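4.2 Evaluation of the Walleck bin-picking kit

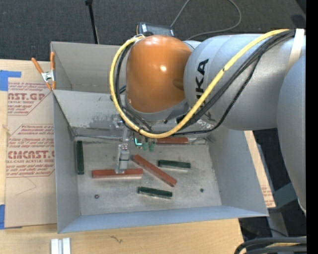
The Walleck kit is sold as a retrofit package for industrial arms already in service. It consists of a grasp planner, a calibration routine and a license for the Jiltby pose estimator. We tested it on a KUKA arm fitted with a slender metal gripper, picking bars from an open metal bin (Figure 3). Bars were red-brown or dark green and were placed on the bin floor in arbitrary orientations.

The planner was run with vendor defaults, except that the wall clearance was set to 2 mm. Each trial was limited to 100 planning iterations. Of 1944 attempted picks, 1397 ended with the bar released at the target pose. Most failures involved bars lying parallel and close to a side wall, where the planner returned no collision-free approach. The Frade planner, tested earlier at the Tedville site, handles this case by pushing the bar inward first; Walleck offers no equivalent motion in the version under review.

Figure 3. Picking trial with the Walleck kit, gripper tip in contact with a red-brown bar.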